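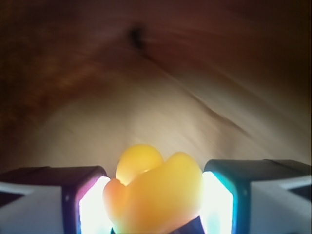

*A soft yellow item held between the lit finger pads, seen from the wrist camera.*

# About Brolto

Brolto collects handling examples for companies and universities that are teaching robots to pick things up. We were founded in March by Brisa Hinojosa and Joscha Rathjen, who had worked together on packing equipment and had found that good records of ordinary grasping were hard to come by. Our workshop has 2 collection benches and a small office for review and labelling.

## Our work

An operator guides the arm by hand control through a short task: reach, close, lift, move, release. The wrist camera records the attempt along with the position of the fingers and the force at the pads. Each attempt is saved as one example. Failed attempts are kept and marked as such, as a learning system needs to be shown a slip as well as a firm hold.

Soft items make up a large share of our program. They change shape under pressure, and their colour and outline can look quite different from one moment to the next. Lighting at the fingers helps to keep the contact area visible when the arm is close to the bench.

Our present collection, named Ellow, covers 603 household and kitchen items. The target is 100 examples for each item, recorded by more than one operator so that the system does not learn the habits of a single person. An earlier set, Avix, dealt with rigid containers only and remains available under licence.

## Review and labelling

Every example is watched in full before it is released. Reviewers mark the moment of first contact, the moment of lift and the outcome. Motion blur is noted but is not grounds for removal - a working robot will meet it daily. Examples with missing force readings are set aside and are not supplied to clients.

## Our people

- **Brisa Hinojosa**, Director
- **Joscha Rathjen**, Head of Engineering
- **Kalkidan Mamo**, Collection Manager
- **Oğuzhan Tatlı**, Senior Operator
- **Bernadette Wojcik**, Review and Labelling

New operators complete a training period under Mr Tatlı before their recordings are added to a client set.

## Working with us

Clients may license an existing collection or commission a new one. For commissioned work, we ask for a list of items, the intended gripper and a plain description of the task. The smallest order we accept is 400 examples. Enquiries should be directed to Ms Mamo at the Brolto office.

Page last revised Jul 9, 2024.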